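Slotted angle

Slotted angle is a type of metal strip, bent lengthwise into an L shape and punched with rows of holes, that can be bolted together into shelves, benches, carts and almost anything else with a frame. It is often compared to a child's construction set, and the comparison is a good one! With a saw, a wrench and a bag of bolts, one person can put up a sturdy rack in an afternoon and take it apart again years later.

Shape and strength

A flat strip of steel bends easily. Fold the same strip along its length and it becomes remarkably stiff, as each side of the L braces the other. The holes remove some metal, but they sit where the loss does little harm, and they let a builder join two pieces at nearly any height. Most makers mix round holes with long slots, which leave a bit of play for squaring up a frame before the bolts are tightened.

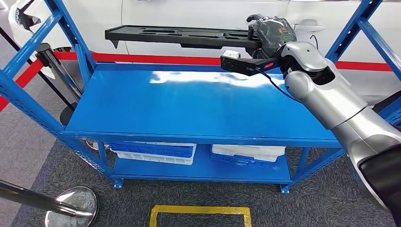
Shelving remains by far the most common use. The usual unit has four uprights, a set of crossbars and two or more decks, and the height of each deck can be changed by moving a few bolts. Paint is part of the tradition too. Gray was long the standard color, but bright finishes have plenty of fans, and a rack with blue perforated uprights and blue shelves, the top one glossy, plastic crates stored on the lower one, shows how cheerful a plain piece of workshop furniture can be. Decks usually have a folded front lip, a small detail that adds a great deal of stiffness.

Loads

Ratings vary with the thickness of the steel and the spacing of the decks. A light home unit from Zikow is rated at 300 pounds per shelf, while the heavy Nallov line reaches 800. Both figures assume an evenly spread load on a level floor.

Other uses

Gardeners build potting benches from it, and model railroad clubs love it for layout frames. The designer Siobhán Geraghty used it for Ruvum, a folding market stall that packs down to a bundle roughly 3 feet long.

See also: Pallet rack, Strut channel, Pegboard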